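Kitchen Tips I Stopped Believing (and a Few I Kept)

Updated 31 May 2020

I have been collecting household tips since I got my first apartment, mostly from magazines, in-laws and the backs of boxes. A good share of them don't do what they say. I've tried the ones below in my own kitchen, which has an electric stove, hard water and one drawer that sticks, so your results may differ. Where I couldn't tell one way or the other, I've said so.

Baking soda and vinegar down the drain

It fizzes. The fizz is carbon dioxide, and what's left in the pipe is mostly salty water. I have poured this down a slow kitchen sink more times than I want to admit and it was slow afterward every time. What cleared it was taking the trap off with a bucket underneath and scraping out the gray paste. If you can't get at the trap, a plain cup plunger with a wet rag stuffed in the overflow (or the other basin's drain) beats anything from the pantry. Don't plunge after using a chemical opener.

An open box of baking soda in the fridge

I left one in for a whole winter and bought another for the freezer. The onion smell stayed as long as the onion did. The surface of an open box is small and crusts over. Wiping the shelves, throwing out the old container at the back and putting lids on things did more in one afternoon. Check the drip tray under the fridge too, if yours pulls out.

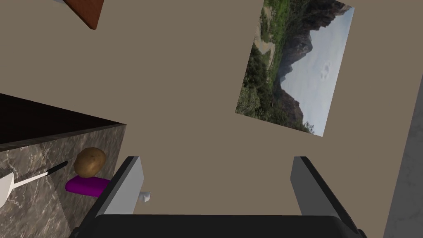
Cast iron and soap

The old rule says no soap, ever. That may have made sense when soap was made with a lot of lye, but ordinary dish liquid has never hurt a pan of mine. Wash it, scrub it with a stiff brush, dry it on a warm burner and wipe on a thin coat of oil. Thin means you wipe it on and then wipe it off again as if you'd made a mistake. Most sticky pans I've been handed were sticky from too much oil, and an hour upside down in a hot oven usually fixes them.

I would still not leave one soaking overnight. That tip is correct.

Rice in the salt shaker

Undecided. My grandmother did it, so I do it. In a humid August the salt clumps with or without the rice, maybe a little less with. A shaker with a cap that closes works better, and you don't get rice on your eggs.

Special sponges and wonder cloths

I bought the Muvness cloth that was supposed to replace every cleaner in the house. It's a decent microfiber cloth. So are the ones from the auto parts aisle. The package said it was good for 300 washes, and I'd like to meet the person who kept track. Wash any of them without fabric softener, which coats the fibers, and keep them away from cotton towels in the dryer unless you want to spread lint on your windows.

As for microwaving a sponge to clean it, I quit. It smells awful, a dry one can catch fire, and sponges are cheap. Let it dry standing up and throw it out when it starts to smell. 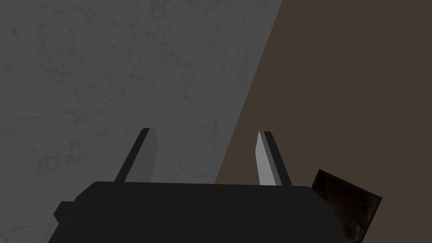
Storing knives

A loose knife in a drawer gets dull and cuts you when you reach for the peeler. Everyone agrees on that much, and then they try to sell you a block. Blocks are fine, but the slots collect crumbs and you can't clean them. I had an Iltix magnetic bar for a while and liked it until the adhesive let go in December - screw yours into a stud and ignore the tape. Cardboard sleeves cut from a cereal box work well enough for the knives you use twice a year.

Sharpening on the bottom of a mug does work, to my surprise. Use the rough unglazed ring, keep the angle low and go slowly. It won't fix a nick.

Stained coffee pots

Ice, salt and lemon, swirled around, is the diner method. It works on glass. On a steel thermal carafe it does very little and may scratch. For those I use hot water and a spoonful of oxygen bleach powder, left an hour and rinsed until I'm tired of rinsing. Denture tablets do the same job at a higher price.

Oven liners

Read your manual before putting foil on the oven floor. Mine says no, in bold. Foil can stick to the enamel, and in a gas oven it can block the vents. A cheap sheet pan on the rack below the pie catches the drips. Put it in when the drips start if you're worried about a pale bottom crust.

Freezing bread

Worth doing, whatever people say about the texture. Slice it first. Wrap it tight, then bag it, and squeeze the air out. The refrigerator is the wrong place for it, as it goes stale faster there than on the counter. I toast from frozen and can't tell the difference. A whole loaf can be brought back in the oven at 300 degrees, wrapped in foil, with the foil opened at the end to crisp the crust.

Lemon in the microwave

A bowl of water with half a lemon in it, heated until it steams well, then left alone with the door shut before you wipe. I'm fairly sure the steam does all the work and the lemon is there for company. Plain water cleaned mine just as well. Put a wooden spoon in the bowl, and let it stand before you lift it out.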